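4.3 Printing and Assembling a Sewing Pattern at Home

The Nelasus pattern editor saves each finished pattern as a set of letter-size pages. Print the test page first and do not print the full set until it measures correctly.

1. Open the pattern and choose File, then Print Tiles.
2. Set Scale to 100%. Turn off "Fit to page" in both Nelasus and your printer's own window.
3. Print page 1 only.
4. Measure the test square with a ruler. Each side must be 2 inches.
5. If the square is wrong, go back to step 2. Some printers reset the scale every time the window is opened.
6. Print the remaining pages.

Note: Large coats can run to 17 pages or more. Check your paper tray before you start.

Put the pages in order by the letter and number in the top corner. Row A goes across the top, row B under it, and so on. Work on a flat surface big enough for one full row.
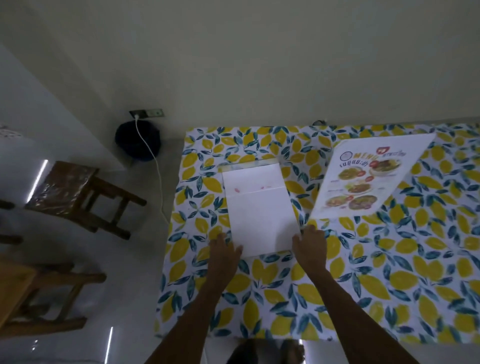 7. Trim the right and bottom margins of each page along the gray line. Leave the left and top margins alone.
8. Lay A2 over the edge of A1 so the half-diamonds meet, and tape at both ends of the join.
9. Finish row A, then tape row B the same way. Join the rows last.

Caution: Do not iron over the tape. It can melt onto the paper -- and onto the iron.

If the diamonds drift out of line by the end of a row, lift the tape and start again from the middle page. Small errors add up over 8 pages.

Note: Patterns saved before the July update have no half-diamonds. Open them and save again to add the marks.

For copy shop printing on a roll, see 4.4.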